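The repair bench at Lernex opens at eight, but Meifang Mao is usually there before. She likes to have one hour without the telephone. "In the morning my hands are better," she says. "After lunch I do the papers and the ordering."

Mao has worked with circuit boards for 24 years, the first part of them in a factory and the rest in this workshop, where control boards come in from elevators, ovens and ticket machines. Most of them are green. Some are blue or red, and customers often ask her if the color has a meaning.

"The color is only the solder mask, the layer of lacquer over the copper," she explains. "I have a small preference. On green I see a crack in the track more easily. On red I need to turn the lamp a little, and then it is fine."

She keeps a few boards fixed up on white backing, beside a steel rail at the edge of the wall. New colleagues learn from them. Haoran Qiu, who joined the workshop in April, spent his first days in front of them with a magnifier and a notebook. 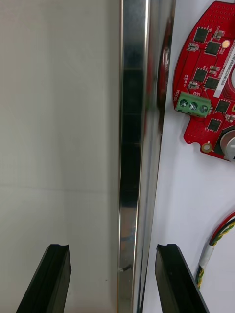 The red board on its white backing, next to the steel rail at Lernex.

"I had to draw where every chip is," Qiu remembers. "Meifang did not let me touch the soldering iron until the drawing was good. I made it 3 times." He laughs, but he has kept the drawings. He says that he now looks first at the whole board and only later at the part which the customer complains about.

Mao learned this way herself, from an older technician at Delledmont. "He told me to look for the ugly places. A brown spot, a joint which is too dull. You can measure for two hours, or you can look for five minutes and then measure."

The steel is a different subject. It was put on to protect the corner from carts, and it shines more than Mao would like. "When you have the lamp on, you get the light back in your eyes. I asked if we can have it brushed and not polished. The answer was that it is already paid." There is a mark near the lower part of it, and she does not plan to do anything about that.

The workshop repairs 300 boards in a normal year. For many of them a new part would be easy to buy, but for the older machines there is no new part, and the customer has the choice between Mao and a new machine. She does not repair everything. If the board is burned through several layers, she sends it back with a short letter.

"People are sometimes angry about the letter," she says. "I understand them. But I will not take money for a board that comes back to me in two weeks."

Qiu would like to learn programming of the test equipment next. Mao wants him to stay one more year with the iron. They have not agreed on this yet – both of them mention it, separately, and both of them smile.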